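How to Fold Small White Cloths on a Table and Store Them Upright

Posted in Laundry and Linen
By Flor Zapata

Contents
1. What the method covers
2. Table and surface
3. Sorting before folding
4. The flat fold
5. Closing the bundle from the sides
6. Working with trays
7. Moving the stack to the shelf
8. Common faults
9. Questions from readers

1. What the method covers

These instructions apply to hand towels, dish towels, cloth napkins, pillowcases and plain undershirts. They do not apply to fitted sheets, bath sheets or anything with a heavy lining. The finished size is a block that stands on its long edge without support, so that a drawer or shelf can be filled from front to back and any single piece can be pulled without disturbing the rest.

The folding itself is ordinary. Most problems come from the two steps before it (sorting and flattening) and the step after it (compressing the sides).

2. Table and surface

Use a table you can reach across with both arms without leaning. A small square table works well. Long dining tables are usable, but stand at the short end, or the cloth will tend to drift sideways as you work.

Table height should be at or slightly below your elbow when standing. If you sit, raise the chair until your forearms are level with the top. Folding with the shoulders lifted is tiring and produces uneven creases, particularly after the first dozen pieces.

Bare wood is a good surface. It has enough grip to hold one layer of cotton in place while the second layer is drawn over it. Glass and high-gloss finishes are too slick. If that is what you have, lay a cotton sheet over the top and pull it tight at the corners.

Wipe the table before starting. White cloth picks up crumbs, pencil dust and coffee rings at once, and the mark will be on the outside of the block where it shows. Let the surface dry fully.

Light should come from the side. Overhead light hides creases; light from a window or a lamp at one end of the table shows them as shadows.

3. Sorting before folding

Sort by size first and by fabric second. Blocks of the same size store well together even when the fabric differs. The reverse does not hold.

For each piece, check the following:

The cloth is completely dry. Feel the hem, not the middle. Hems are several layers thick and dry last.

The hem lies flat. A hem that has shrunk more than the body of the cloth will pucker along its whole length. Pull it gently between two hands, a hand's width at a time, while the cloth is still slightly warm from the dryer. If it has already cooled, press it with an iron or accept the pucker and fold it to the inside.

There are no loose threads. Cut them with scissors. Pulling them gathers the weave.

Set aside stained pieces for another wash. A stain that has been folded and stored for a season is harder to lift.

4. The flat fold

Step 1. Lay the cloth on the table with the short side toward you and the better face down.

Step 2. Smooth from the center outward with the flat of both hands. Do not smooth from one side to the other, which pushes a ridge of slack fabric into the far edge.

Step 3. Bring the left third over the center. Line up the edge by eye, then smooth it toward the near side.

Step 4. Bring the right third over the left. You now have a long strip. The right edge should stop just short of the left fold, by the thickness of a pencil. If it runs past the fold, the finished block will bulge on that side.

Step 5. Fold the strip in half, near edge to far edge, again stopping a little short.

Step 6. Fold in thirds for a dish towel, or in half for a napkin. The fold ends up toward you and the loose edges away from you.

For an undershirt, fold the sleeves in across the back before Step 3 and treat the rest as a towel. For a pillowcase, push the air out toward the open end before Step 3. Trapped air is the usual cause of a pillowcase block that falls over.

5. Closing the bundle from the sides

A freshly folded block is thicker in the middle than it will be in storage, and its sides are soft. Pressing down from above flattens it but spreads the sides. Pressing inward from both sides squares it up.

Place one contact point on each side of the block, opposite each other and at half its height. Bring both inward at the same rate until the cloth begins to resist, then stop. If one side moves faster than the other, the whole block slides and the lower layers shear against the upper ones.
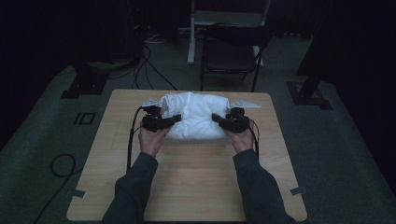 Side pressure on a white cloth bundle, applied from left and right at once.

Hold for a slow count of 3 and release both sides together. Some spring-back is normal with cotton terry. Linen keeps most of the compression. Thin jersey keeps almost none and should be folded one more time to give it body.

The pressure needed is low. If the top surface rises into a peak, you are pressing too hard or too high. Let go, tap the top flat, and start again closer to the table. If the top stays level but the bottom edge lifts, you are too low.

A bundle that has been gathered and not folded can be closed the same way, but it will remain a mound. This is acceptable for cleaning cloths and rags. It is not suitable for upright storage, as the mound has no flat side to stand on.

6. Working with trays

A shallow plastic tray under the cloth is optional. It has two uses: it lets a soft bundle be moved without being picked up, and it fixes the width of a row in the drawer.

Choose a tray with a low rim. A high rim prevents side pressure from reaching the lower layers. Translucent plastic is convenient in deep drawers, since you can see from the front whether the tray holds anything.

Our own drawers take a tray 328 mm long and 230 mm wide. I use the shallow insert sold by Carodora, but any tray of that footprint will serve. Measure the inside of the drawer and not its front panel, and subtract a finger's width in each direction so the tray can be lifted out.

If the tray has ridges along its edge, lay the folded side of the cloth against them. Loose hems catch on ridges and drag open when the tray is tilted.

Cloth can be placed in the tray in two ways. Set it inside for storage. Drape it over the rim only for short moves across the table, as the overhang wrinkles under its own weight.

7. Moving the stack to the shelf

Move blocks one tray at a time. Support the tray from beneath with one hand and steady the end of the row with the other.

In the drawer, stand each block on its long edge with the main fold facing up. Fill from back to front. Leave a gap the width of one block at the front of each row. A row packed completely full will compress unevenly, and the first piece pulled out brings its neighbor with it.

For open shelves, use a bookend at each side of the row. The plain steel type from Haque is heavy enough for napkins and hand towels. Terry towels need something taller.

Rotate stock. Freshly washed pieces go to the back and pieces for use are taken from the front. White cotton that sits at the back of a closet through a whole winter can yellow along the exposed folds, so I empty the rows every January and refold anything that has not been used.

8. Common faults

Block leans to one side. The two thirds in Steps 3 and 4 were unequal. Open to the strip stage and refold.

Block opens after storage. The loose edges are facing up. Turn it over.

Puckered line along the top. The hem has shrunk. Fold it inside, or press it.

Corners stick out. The cloth was not square when laid down. Most inexpensive towels are slightly off square. Align the two long sides and let the short sides be uneven, then hide them in the last fold.

Sides look crushed. Too much inward pressure, or the contact points were too narrow. Use the full edge of the hand, or a flat piece of card on each side.

Cloth slides during compression. The surface is too slick, or the two sides were not closed at the same rate.

9. Questions from readers

Can I use fabric softener?
You can, but softened cotton is slippery and the blocks do not hold as well. I leave it out for anything stored upright.

Does this work for microfiber?
Yes, with one more fold. Microfiber clings to itself, so Step 2 takes longer.

Is a folding board worth buying?
For shirts, yes. I tested the Eltent and Stellanov boards on hand towels and was faster without either of them, as the cloth had to be recentered after every fold.

How do I fold a towel with a hanging loop?
Tuck the loop inside at Step 3. If it is stitched to a corner, start with that corner at the far left.

My drawer is too shallow for upright blocks. What then?
Add one more fold at Step 6 and measure again. If the block is still too tall, lay the blocks flat in two layers and put the pieces you use least on the bottom.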